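Hardness, scale and the new softener settings at Nonddale

Residents on the Nonddale supply will have noticed more scale in kettles and on shower heads over the winter. The main cause is a change in the blend. Well 2 was off line for a pump replacement, and its share of the load was carried by Well 3, which draws from a deeper limestone layer and has always run harder. Well 2 returned to service in March and the blend is now back to its usual ratio, but the softener settings many households adopted in the meantime are worth revisiting.

Hardness is a measure of dissolved calcium and magnesium. It is reported in milligrams per liter or in grains per gallon, and most home softeners are set in grains. To convert, divide the milligram figure by 17.1. The monthly hardness reading is printed on the second page of the water bill, under the meter reading, and is given in milligrams per liter. Several members have entered that number straight into the softener, which makes the unit regenerate far more often than it should and uses a great deal of salt.

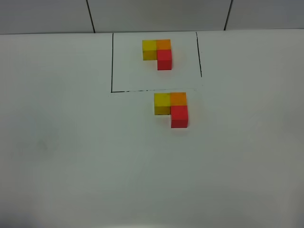 Which hardness figure should be entered if the monthly reading keeps changing?

Use the highest reading from the last three bills, converted to grains, and leave it alone until the next quarter. A softener set slightly high wastes a little salt. One set low lets hard water through before it regenerates, and the scale then forms in the water heater where it is difficult to remove.

Iron needs a separate allowance. The usual practice is to add a few grains to the setting for each milligram per liter of dissolved iron, following the figure in the softener manual. Nonddale water is low in iron at the wells, but houses at the end of the old cast iron main on the east side can pick some up on the way. Brown staining in a toilet tank is the usual sign. A test strip will settle the matter, and Nest Powell keeps a supply at the office for members who want one.

Regeneration timing

Most units sold in the last decade regenerate on metered demand. Older ones run on a timer, and the timer has to be set by hand for the number of people in the house. Timer units should be checked after any power cut, as many of them lose the clock and then regenerate in the middle of the day. During regeneration the unit passes untreated water to the house, so any laundry or dishwashing done at that time is done with hard water. The factory setting is generally 2 a.m. and there is seldom a good reason to change it.

Finlay Niven has looked at nine timer units on the east side since the fall. The common fault was a salt bridge, a hard crust that forms across the brine tank and leaves a gap underneath. The tank looks full, but no salt reaches the water. Push a broom handle down through the salt to check. If it stops short and then breaks through, there was a bridge. Do not strike the tank wall to loosen it. Poured warm water will deal with a stubborn crust.

Bridges form more readily in damp basements and where the tank is filled to the top. Keep the salt between one-third and two-thirds of the tank height and let it run down before adding more. Pellets bridge less than rock salt and leave less sediment in the bottom of the tank.
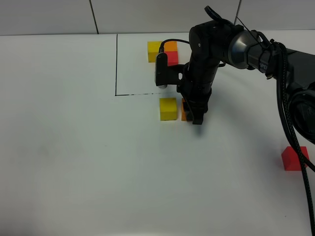 Does the softener need to be bypassed for outdoor taps?

It depends on how the house was plumbed. In most Nonddale houses the outdoor taps branch off ahead of the softener and already carry untreated water. If yours branch off after it, use the bypass valve before any long watering. Softened water carries added sodium, which does garden soil no good over a season, and a sprinkler will exhaust the resin in an afternoon. Return the valve to service afterward.

Flushing of the east side main is planned for a Friday later in the spring, and notices will go on doors beforehand. Run a cold tap until it clears before using hot water that day, and leave the softener on bypass until then. Questions on settings can be left at the office for Nest Powell.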